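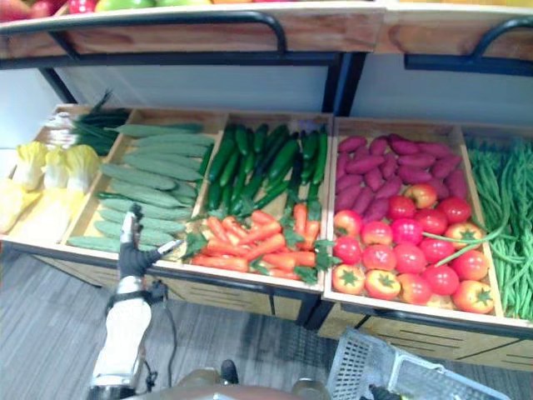 Ticket 66 — Produce stand: hand position before pick, compartment order
Opened by: Léonie Pichon, Dulwood site
Assigned to: Birgit Görtz
Status: Awaiting confirmation

Reported fault
The operator stopped the run under the site rule on reaching across compartments. The luffas and the carrots are in neighbouring sections, and the planned path between them passed low over the front lip.

Findings
The stop was correct. Section 2 of the Guérin handling rules requires the hand to be raised clear of the stand before it moves sideways. The path file had been copied from the Lenar site, where the clearance is set to 20 mm. The figure for Dulwood is 40 mm.

Action required
1. Restore the Dulwood clearance value and record the change in Tikgate.
2. Keep the shopping basket on the floor outside the arm's sideways path.
3. Check that the cable at the arm hangs free before motion is enabled.
4. Repeat the run at reduced speed, with a second person at the stop button.

Note added by Maëlys Sabatier, April 12, 2018
Items 1 and 2 are complete. Item 4 may not begin until item 3 has been signed — a verbal report is not sufficient.

Support desk contact: Faustine Hoarau | © Tikgate | Back to top
This site uses cookies. By continuing you accept our cookie notice.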